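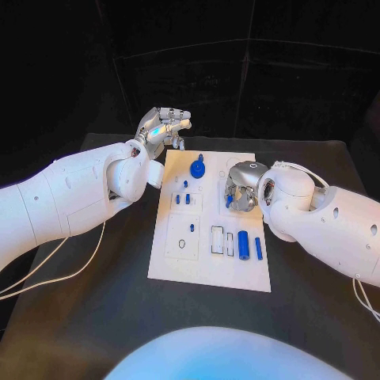

Figure 1. The white board with its blue parts: the toothed gear, a peg standing by itself, and another peg in hand.

Fits and Assemblies, Unit 4
Pegs, Holes and Gears: Notes to Go with the Board Session
Parvathi Namboodiri, Room 568

Welcome back, everyone. I promised at the end of Unit 3 that we would put the tables of clearances away for a while and get our hands on some parts, so these notes are meant to be read once before you come in and then kept beside you on the bench. They're longer than last time (I know, I know), but the board rewards a bit of patience, and I would much rather you had the thinking in front of you than tried to scribble it down while chasing a peg across the table.

4.1 Before you pick anything up

Set the board down flat and look at the outlines for a minute. Each station has a mark that tells you what belongs near it, and it is surprising how many people start with the part that looks most interesting, usually the gear, and only later find that a peg wanted to go in first. Lay your parts out where you can see them. I don't mind if they're on the board or beside it, as long as nothing is sitting over a hole you are going to need.

Check that the board doesn't rock. If it does, there is probably a crumb of something under one corner. Katsuhiko Tanabe, who taught this unit before me, used to run his palm along the underside of every board before class, and I have taken up the habit.

You don't have to line the board up with the edge of the table. Some of you will find a slight angle much easier on the wrist. Try it both ways and write down which you kept.

4.2 The peg and the hole

You'll remember that clearance is the hole diameter minus the peg diameter. Suppose we have a hole of 8.10 mm and a peg of 8.00 mm. The clearance is 0.10 mm, and if the peg is perfectly centered there is 0.05 mm of air on each side. That sounds like nothing at all, and yet the peg drops in sweetly when it is upright and refuses completely when it leans.

So there are two separate questions, and please keep them separate in your write-up. The first is position: is the tip of the peg over the hole? The second is angle: is the peg pointing the same way the hole is? A chamfer, the little slope cut around the end of a peg or the mouth of a hole, helps a great deal with the first and only a little with the second. With a chamfer 0.5 mm wide on the peg, the tip can start nearly that far off center and still slide its way home. Without one, you have to find the hole almost exactly.

The angle gets more demanding as the peg goes deeper. At the mouth of the hole you can tilt quite a lot. For small angles, the tilt a straight hole allows is near enough the clearance divided by the depth of insertion. With our 0.10 mm clearance:

At 2 mm deep, 0.10 / 2 = 0.05 radian, a little under 3 degrees.
At 10 mm deep, 0.10 / 10 = 0.01 radian, a little over half a degree.

This is why a peg can feel as if it is going in beautifully and then stop partway. You had the tilt all along, and the hole has only now run out of room for it. Back it out a little, let it straighten, and go again. Pushing harder at that moment is the one thing I'll come across the room to stop you doing!

4.3 Jamming and wedging

These two words get used as if they were the same, and in most workshops nobody will correct you, but for this course I'd like you to know the difference.

Jamming is when the peg stops because you are pushing in the wrong direction. The forces at the contact points balance your push and nothing moves. Change the direction of the push and it goes.

Wedging is when the peg is touching both sides of the hole in such a way that the two contacts press against each other through the peg. You can let go entirely and it will stay there, held crooked. Changing the direction of your push may not free it. Wedging happens early, when the peg is only a short way in, and it is worse where there is more friction.

A quick check on the bench: take your fingers off. If the peg settles or goes loose, you were jammed. If it stays stuck at an angle, you are wedged, and you should lift it straight back out and begin again from the mouth of the hole.

4.4 How you hold the peg

Hold it low if you can, near the end that goes in, for the first part of the insertion. You'll feel the rim of the hole through your fingertips. Once the tip has caught, slide your grip up toward the top, or your own fingers will be in the way. A light hold lets the peg find its own angle, which is really what we want. Nana Korletey, in last June's group, described it as letting the hole do the steering, and I have been borrowing that ever since.

If you can't find the hole, tip the peg slightly on purpose, touch the low edge of it inside the rim, and then bring it upright. Tilting makes the target easier to catch. It feels like cheating the first few times.

4.5 The gear

The gear brings in a new difficulty. A plain round peg doesn't care how it is turned, but a gear that has to sit beside another gear does. Its bore must go over the post and its teeth must fall into the gaps of its neighbor, both at once. Take hold of it by the knob, lower it until it touches, and then turn it gently back and forth while resting it there. Don't press. You'll feel it drop.

How far might you have to turn? One full tooth spacing at most. For a gear with 13 teeth that is 360 / 13, or 27.7 degrees. If you have turned it further than that and it still hasn't dropped, the teeth aren't your problem. Look at the post, or look at whether the gear is level.

One last point about spacing. If two posts are set a hair too close, the gears will bind when you turn them. If they are too far apart, they'll rattle and feel sloppy when you change direction. That looseness is called backlash, and a small amount of it is deliberate. Turn one gear forward and back with the other held still, and you can feel it for yourself.

4.6 What to hand in

One page is plenty. I'd like to see:

The order in which you placed the parts, and anything you had to take out again.
One case of jamming or wedging, with a sketch showing where you think the contacts were.
The allowed tilt for a peg with 0.06 mm clearance at depths of 3 mm and 12 mm. Show the working.
The largest turn you could need to mesh a gear with 20 teeth.

Sketches may be as rough as you like, provided the tilt is drawn big enough to see. Forough Rezaei has kindly agreed to lend out the calipers again, so sign for them at her desk and bring them back closed and in their cases. Put the parts away sorted by kind when you finish, and if a peg has rolled off somewhere, tell me before you leave and we'll get down on the floor and look for it together.

Reading for Unit 5: the section on press fits in your course packet, up to the worked problem on shafts.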